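Hard water, part three: the numbers after the softener

12/11/24

The softener has been running long enough that I can report on it properly. Part one covered the test strips and why I stopped trusting them. Part two covered the installation, including the bypass valve I fitted backward. If you only want the settings, they are near the end.

To recap the house: well water, one bathroom, one kitchen, a tank heater older than my time here, and copper pipe apart from a run of PEX under the kitchen that the previous owner put in. Raw hardness at the well head came back from the lab at 20 grains per gallon. Iron was low enough to ignore and pH was unremarkable. At that level the faucet aerators clog, the kettle grows a crust, and soap stops behaving like soap.

The unit is a Plovlow, the smaller of the two sizes they sell. Dušan Murín, who has the next well down the road, runs the larger one and told me I would regret the small one when guests came. We had guests in August. The softener regenerated more often and otherwise nothing happened.

Metering versus timer

The Plovlow can regenerate on a fixed timer or on metered demand. It ships set to the timer. I left it there for the first stretch so I would have something to compare against, then switched.

On the timer, it regenerated every fourth night whether the resin needed it or not. The meter log for that period showed 2,942 gallons through the head. For the same number of days on metered demand the log showed 2,319 gallons. That is not a clean comparison. The meter sits upstream of the valve, so its total includes the regeneration water itself, and we were also away for a weekend in the second period. I can't separate the two effects from the totals alone. What I can say is that the number of regenerations dropped and the water at the kitchen tap still tested soft the morning before each one.

If your unit has a meter, use it. The only argument I have heard for the timer is from Oldřich Paulík, who likes knowing which night the drain will be noisy. His bedroom is over the utility room, so I accept that.

Salt

I have used pellets and solar crystals. The pellets left less residue in the brine tank and the crystals cost less. After one full load of each I cleaned the tank and found a thin layer of brown silt under the crystals and very little under the pellets. I have gone back to pellets.

Keep the level above the water line but do not fill to the top. A full tank in a damp basement will bridge: the upper salt sets into a crust with a void underneath, the display says everything is fine, and the water goes hard. I check with a broom handle. If it goes down with a steady crunch, there is no bridge. If it stops, then drops suddenly, you had one.

Existing scale

A softener prevents new scale. It does very little, and slowly, about the scale you already have. I spent a weekend removing the old deposits by hand: the aerators, the shower head, the kettle, the glass of the shower door, and the ring in the sink. 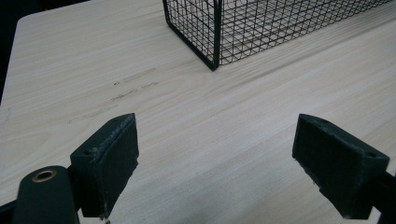 The wire basket, light table.

Soaking is most of the work. White vinegar, undiluted, several hours, then a rinse. For the shower head I tied a bag of vinegar around it overnight, with the usual caution that some finishes do not tolerate acid. Mine is plain chrome and came through fine. Test a spot you can't see first. Do not use vinegar on marble or any other limestone-type surface, and never mix it with bleach.

The shower door took three passes. Soak a paper towel, press it flat to the glass, keep it damp for half an hour, wipe, repeat. Hedvika Koubek suggested citric acid powder in a comment on part two, and for the kettle it was the better choice – faster, and it doesn't smell. One tablespoon to a full kettle, heat, switch off, wait, and rinse twice.

After soaking, what is left is a soft film that needs mild abrasion. I avoided steel wool and the green pads on anything with a finish. 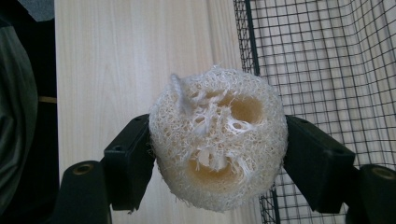
Once the film is gone, dry the surface. Water left to evaporate leaves whatever it was carrying, and softened water is carrying sodium salts in place of calcium. Those spots wipe off with a damp cloth where the old ones would not, but they are still spots. People who expect a softener to give them spotless glassware will be disappointed. For that you need to remove the dissolved solids, and that means reverse osmosis or distillation.

Water heater

I drained the tank through a garden hose into a bucket lined with an old pillowcase. It caught a fair amount of white grit. The heater used to rumble when firing and is now quieter, though not silent. I have left the anode rod for spring. Softened water is more conductive and can use up a magnesium rod faster, so I want a look at it sooner than the manual says.

Settings

Hardness: 20, no compensation for iron.
Mode: metered, delayed to 2 a.m.
Reserve: one day.
Salt dose: the low setting. This gives up some capacity per cycle but uses less salt per grain removed.
Outdoor spigot: on the raw side, before the softener. The garden does not want the sodium.

Emília Krajčí asked whether I drink it. I put the cold kitchen tap on the raw side too, so no. The kettle will therefore go on scaling, and the citric acid stays in the cupboard.

Next will be the pressure tank, which has started short cycling. The gauge drops faster than it should with one tap open, and I suspect the air charge before I suspect the bladder.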